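Subject: Re: [pladow-users] How many grasps before you retrain?
Date: July 2019

> We have 358 labeled grasps so far, all from one bin, and the success
> rate on new objects is poor. Do people here collect a lot more before
> training again, or change the objects? We reset by hand after each pick.

We retrain every 3,000 attempts. Below that the difference was too small to measure. I would change the objects first, though. We swap the whole set after 40 attempts and keep 11 objects out of training for testing.

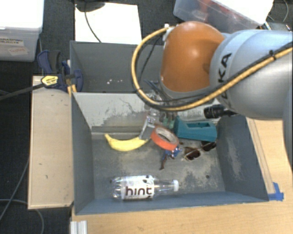

Clear bottles and sunglasses gave us the most bad depth readings, so keep a few in every set. Log the misses too - our first Misetti runs saved only the successes and we had to throw them out.

For resets, use two bins side by side and let the arm move things from one to the other, then back. Clamp them down or your calibration will drift.

The Nelton logging script is in the list archive under November.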